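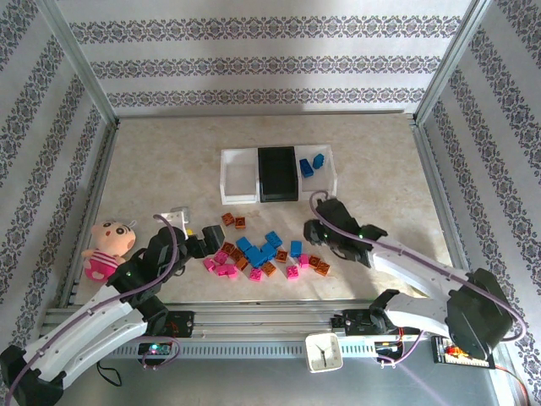 Sketason Releases Version 2 of Its Noise Reduction Library

Nov 1, 2025

2 Shares | 2 Comments

Sketason today released version 2 of Probert, its software library for cleaning up audio and vibration signals. The update adds a Kalman filter module and a rewritten adaptive filter that sets its own step size while it runs.

In earlier releases, users had to pick a fixed step size by hand. A value set too high made the filter unstable, and one set too low left it slow to follow changes in the noise.

"Most of our support requests were about tuning," said Gearóid Breathnach, head of engineering at Sketason. "People knew what they wanted to remove. They were spending days on one parameter."

Sketason tested the new filter with Nandel, a maker of pump monitoring equipment, on 111 recordings collected in August. Ksawery Tokarz, who led the work at Nandel, said the filter settled without manual changes on almost all of them – the exceptions were recordings with long dropouts.

Probert runs on desktop systems and on the Ultance line of signal boards. Current license holders can download the update at no charge. Code written for the first version will need small changes, which are listed in the release notes.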